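Skurnville Adult Learning
Household Skills, Unit 4: Storing and caring for everyday utensils
Handout for the April intake

Bring this handout to the practical. You will also need a pen, a soft measuring tape and one utensil holder from home, emptied and wiped out. If you don't own one, a tall jar will do for the exercise.

Kitchen and table.

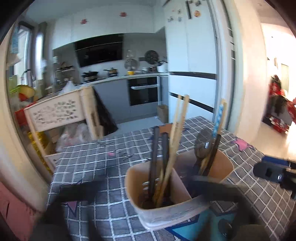
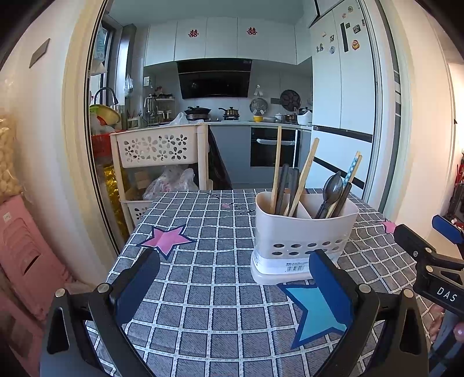
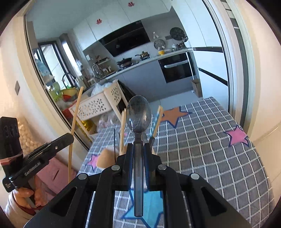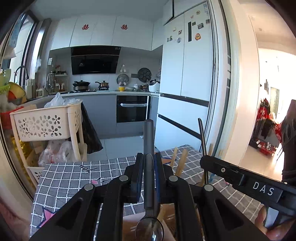
1. Where the holder lives

A utensil holder belongs wherever the utensils are picked up most often. In many homes there are two such places, the stove and the table, and trouble starts when one holder is asked to serve both. Cooking tools are long and heavy at the top. Eating utensils are shorter, lighter and handled by everyone in the house. Put together, the long ones hide the short ones and the whole thing tips more easily. The second picture has a plastic caddy on the table with chopsticks and a spoon standing in it, and a row of round drainage holes in the caddy itself, with a clear tray for a base. A holder like that can take utensils straight from the rinse, provided the tray is emptied. The stove in the same kitchen is through the doorway, so a person setting the table would otherwise be walking back and forth for each missing spoon.

Before you decide on a place at home, note for two days where you are standing each time you reach for a utensil. Write down the room and the utensil only. Most students find that three or four items account for nearly all the reaching. Those are the ones that earn a spot in the holder. The rest can go in a drawer.

2. Types of holder

Closed pot. Stoneware, enamel or thick plastic, no holes. Stable and easy to clean, but only for utensils that are fully dry. Water collects at the bottom where you can't see it.

Caddy with drainage. Holes or slots, usually with a separate tray. Suits chopsticks, spoons and anything else that comes out of a dish rack a little damp. The tray needs its own wash.

Divided caddy. Two or more compartments. Useful when wood and metal are stored together, or when serving utensils are kept apart from eating utensils. Narrow compartments are hard to scrub, so check that a bottle brush fits before buying.

Wall rail or hooks. Good for lids, ladles and strainers. Needs solid fixing, and the items should hang clear of the burners. Renters should check their lease before drilling.

The practical room has one of each. The divided caddies are made by Fekon and the wall rails by Varela. You are not expected to buy either for the course.

3. Which end up

Spoons, spatulas and ladles stand handle down, so that the working end dries in the open air. The person picking one up should take it by the neck, below the bowl, and with clean hands.

Chopsticks stand with the eating ends up. Many households do the opposite and it is a matter of habit, but the tips are the part that sits in food and the part that should dry first.

Knives don't go in an open holder in either direction. Use a block, a sheath or a drawer insert. Forks may go in if there are no small children in the home – otherwise keep them in a drawer.

4. Care by material

Wood and bamboo. Wash by hand in warm soapy water, rinse, wipe and stand to dry. Do not soak. Look along the length for splits, and run a dry finger over the surface for roughness. A utensil that has split should be thrown out. One that is only rough can be sanded lightly along the grain and wiped with food-grade mineral oil. Leave it overnight before use.

Metal. Most stainless steel utensils can go in the dishwasher. Where a metal spoon has a handle of some other material, check the join for trapped food.

Clear and coloured plastic. Wash by hand unless marked as dishwasher safe. Keep away from hot pans. Clear plastic shows fine cracks if you tilt it against a window, and a cracked spoon should not be used for eating.

Lacquered or patterned chopsticks. Wash by hand with a soft cloth. Once the finish starts to flake near the tips, replace the pair.

5. Cleaning the holder

Once a week, on whatever day you change the dishcloths:

Take everything out and lay it on a clean tea towel.
Separate the tray from the body if there is one.
Scrub the inside with hot soapy water, working the brush through each hole.
Rinse both parts and turn them upside down to drain.
Wipe the patch of table or counter underneath.
Return the utensils only when the holder is dry.

If the tray feels slippery between cleanings, the utensils are going in too wet. Give them ten minutes in the dish rack first.

New holders often come with a paper label on the front or base. Peel it off before the first wash. Leftover glue comes away with a little cooking oil rubbed in with a cloth, followed by dish soap.

6. Tablecloths under a holder

A holder left on a cloth will mark it in time, either with a damp ring or with a flattened patch. Vinyl can be wiped in place. Cotton should be lifted and aired. A saucer or cork mat under the holder helps with both, and it also steadies a light caddy on a cloth that slides.

7. Exercise (complete before the practical)

Sort the contents of your own holder into three groups: used every day, used every week, used less often. Record the number in each group. Measure the longest item and the height of the holder. If more than half of the item's length stands above the rim, mark it as top-heavy and consider storing it lying flat.

Write a short paragraph on one change you would make and where the removed items would go. Hand it in at the start of class.

The practical is in Room 56, Turnthorpe Building. Closed shoes, please, and hair tied back at the sinks.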